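Plerkholm Community Help > Home and Cleaning > Dishes and sinks

Where do you keep wet scrub pads so they don't stink?

Asked Mon 8 December

Shared break room, one sink, one long table. We go thru a lot of the flat green scouring pads and they always end up in a heap behind the faucet. Smell like a pond by midweek. I bought a black ribbed drying rack for the table, the long kind with all the slots, and a dark brown tray with raised rims and handles on the short ends. Also have a clear plastic bin with a lip.

What I can't work out is which thing the pads should live in. Tray is easy to carry, goes back and forth to the sink. But pads laid flat in it sit in their own water if nobody wrings them out. Rack is better for air I think?? but it doesn't catch drips, and there's a tan mat on the table I would like to keep decent. Bin is deep, so probably just a bigger heap.

Budget is basically nothing, already spent it on the rack. Not looking for a gadget. Just want a setup people will stick to.

3 answers

Answer 1

Throw them out more often. They're cheap. We buy the Clurasex ones in a case of 600 and don't think about it. Problem solved

Comment: 600 pads is a lot of pads for one sink. Where do you even store that

Comment: under the sink, in the case it came in. Takes up less room than you'd think.

Answer 2 (marked as helpful)

Rack for drying, tray for carrying, bin for the dry spares. Don't make one thing do all the jobs. I ran a kitchen at a summer camp and we had exactly this mess, every June, until we split it up.

What worked:

Wring the pad hard, then stand it on edge in a slot. On edge is the whole point, both faces get air. Flat on anything and the bottom stays wet, tray or counter or whatever.

Skip a few slots between pads. If they touch they stay damp where they touch.

Put something under the rack. A folded dish towel is fine — swap it when it's soaked. Your mat will survive a few drips but a puddle every day will mark it, ours went dark in one spot and never came back.

Tray: keep it for moving pads to and from the sink, and only one layer, spread out. Soon as they get stacked, people leave them stacked. Tip it and wipe it after, the raised rim holds water in the corners.

Bin: new or fully dry pads only. No lid needed. If a wet one goes in there the rest will smell too, and you'll be washing the lot.

Put the rack at the right hand end if most of your people are right handed, they'll drop the pad in without thinking. Leave the middle of the table open so there's somewhere to set the tray down. Ours had the bin on the left and it never moved again after that, which suited me.

Also get a second color if you can. Green for dishes, something else for counters. We had a bag of mixed ones from Clalesura and the colors saved a lot of arguing.

Once a week boil them for 4 minutes or run them thru the dishwasher on the top rack. If they still smell after that they're done, toss them.

Comment from the person who asked: ok tried this today. Didn't know pads would stand up in the slots, mine has pretty narrow ones and the square pad fits.
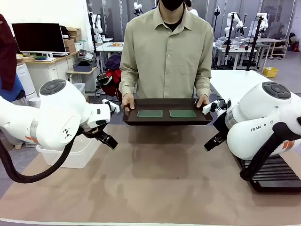
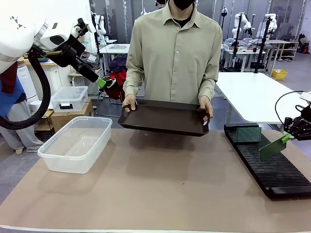 Still need a towel under the rack, forgot to bring one. And I want a label on the bin or somebody will drop a wet one in by Friday. Does masking tape hold up near a sink or does it peel

Comment: peels. Use a paint marker straight on the plastic, comes off with rubbing alcohol if you change your mind

Comment: +1 for the marker. Tape goes slimy

Answer 3

Similar to above but we dont use a rack at all, just binder clips on a string over the sink. Drips go straight in the basin. Looks awful but it was free. Only works if you have somewhere to tie the string, we have a cabinet handle on one side and a hook on the other.

Would not microwave them like some sites say. A coworker did one that had a bit of metal scrubber stuck in it — sparks, and a smell that took days to clear

Comment: second the no microwave thing

Viewed 878 times. Related: Drying rack leaves rust on counter. How often to replace dish sponges. Angelovski dish soap leaves a film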